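Toy rotation for a small apartment, does it really help?

Started by baiba_k, 13 November 2023

baiba_k
Hello everyone, long-time reader and finally a poster! We have a two-and-a-half-year-old, a living room the size of a bath mat, and grandparents who love him very much and show it with packages. I keep reading that you should put most of the toys away and swap them every week or so. My sister swears by it. My husband thinks it's cruel, bless him. I'd love to hear from people who have kept it up for longer than a month, and what you leave out.

helmi.niskanen
Welcome Baiba! We've done it since July and I'm a convert, though a lazy one. I keep everything in three bins in the hall closet and swap when I notice the kids drifting around and picking on each other (so, some weeks twice, some weeks never). What I leave out is very plain: a few chunky things to stand up and knock over, something flat to sort, and books. 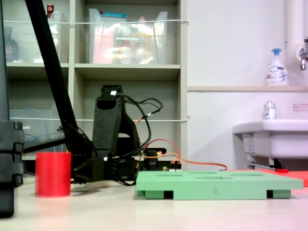

The plain stuff lasts so much longer at our house than anything with a battery door. My younger one spent a whole morning last week parking one block under the couch and getting it out again, and I drank an entire cup of coffee, warm!

QuanHung
I'm going to disagree a little, kindly. We tried rotation with our oldest and she grieved for whatever was in the closet. Tears at bedtime over a plastic horse. What worked for us was just owning less. We gave two big bags to the swap table in Misberg and never put anything into hiding again.

helmi.niskanen
That's fair, Hưng, and I should have said that the favorites never go in the bins. The horse stays out!

lacramioara_m
I ran a home daycare for years, so forgive the length. I lean toward rotation, but small. My own rules, for what they're worth:

1. One basket of building things, low enough for the child to reach and put back.

2. One fitting or matching toy. I like a thick foam board with cut-out shapes, a circle, a square, a plus, something a bit harder. Keep it on a bare table so the pieces don't wander off.
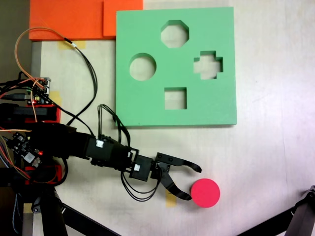 3. One pretend-play thing, such as a doll or a tea set.

4. Swap one item at a time. Emptying the whole shelf overnight is what upsets them, and I suspect that's what happened with the horse.

QuanHung
Okay, number 4 might have saved us some tears. I still say fewer toys first, bins second.

baiba_k
Thank you all so much, you've been lovely. I'm going to try one swap at a time and let him choose what stays. My husband has already asked for the train to be exempt, and I'm fairly sure he's asking for himself.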